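Pretorius Samside Workshop Cabinet
Item 2522

Open shelving for people who like to see their stuff! The Samside has no doors to swing into your knees and no latches to lose, so whatever you put away is right there when you want it — glue, tape, the good scissors, all of it.

Put it on a bench, a counter or a sturdy table. Four rubber feet are in the bag with the screws, and they peel off cleanly if you change your mind later.
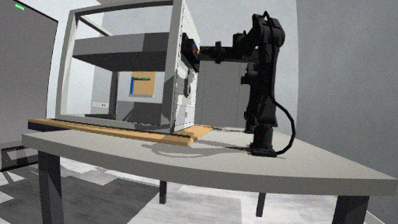 Details
Finish: pale gray powder coat
Assembly: 8 screws, hex key included
Load: up to 600 ounces, spread evenly
Made by Pretorius for the Pullden range

Care
Wipe with a damp cloth. Dish soap is fine, scouring pads are not.

From our customers
"Holds all my yarn and I want a second one for the spare room — love it!" Dilruba Mondal

Spare feet and screws are sold separately under Pullden Parts.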